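2/4/23 – Skondaso sourdough notes, rye batch

Picking this up again after leaving the starter alone too long. I had it in the back fridge at Lilterstead over the holidays and it came out gray on top with a layer of dark liquid, smelling like nail polish remover. I poured the liquid off, scraped down to the paler stuff, and fed a spoonful with whole rye and tap water. First feeding did almost nothing. Second one got a few bubbles up the side of the jar. By the fourth it was doubling before lunch, so whoever wants some for home, it's ready, just leave me at least a tablespoon!

Flour for this round is the Rutherford dark rye, new sack. It's coarser than the last one and it drinks a lot more water. I started at the old amount and got something like wet sand, so I kept adding from the measuring jug until it smeared properly off the spoon. Ended up at 380 grams of water for the one-pan batch. Write that on the card, please, the number on there now is from the old flour and it's going to trip somebody up (it tripped me up, and I wrote the card).

Salt went in late because I forgot it. I wet my hand and squashed it through the paste, and I think it got everywhere, but if your slice tastes flat, that's why.

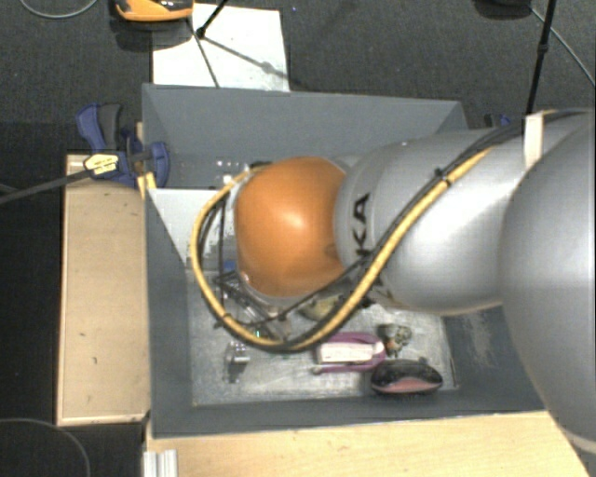
Proofing is where I keep going back and forth. The shelf over the radiator reads 32 on the Celsius thermometer in the afternoon, and the dough there was up to the rim of the tin and full of pinholes while the one on the bench had barely moved. Great, except the radiator one came out sour enough to make my jaw ache, and it had a gap right under the top crust. The bench loaf took most of the day and is the better bread. A bit dense along the bottom, nice even crumb above that, and a sort of malty smell I didn't get from the other one at all.

I want to try something in the middle next – maybe start it on the shelf for an hour and then move it over to the bench. Or wrap the tin in a towel and stop fussing with it.

Baking was the same for both. Hot start, lid on, then down and lid off. I used the Vustance tins, the long ones, greased with butter and dusted with rye flour. One loaf slid right out. The other stuck in a corner and lost a chunk the size of a walnut, which I ate. Those tins have a seam down there that wants more butter than you'd think, so really get a finger into it.

Waiting to cut it is the hard part. I cut the radiator loaf after 6 hours and it gummed up the knife so badly I had to scrape it clean between slices. The bench loaf I wrapped in a cloth and left for 19 hours, and it sliced thin and clean, no drag on the blade. So overnight at the very least, and longer if I can stand it.

Things to sort out before the next one:

– caraway, yes or no? I like it, but I know I'm outvoted.
– the kitchen scale jumps by two grams when it's near the edge of the counter. Use it in the middle.
– check what I did last July. I have a note that just says "much better with the soaked seeds" and no amounts anywhere, thanks, past me.
– more parchment.

Half the bench loaf is in the bread box, cut side down. The sour one is in the freezer in slices and makes pretty good toast with a lot of butter on it.

Skondaso shared notebook | Contact the page editor | © 2023 Skondaso | Back to top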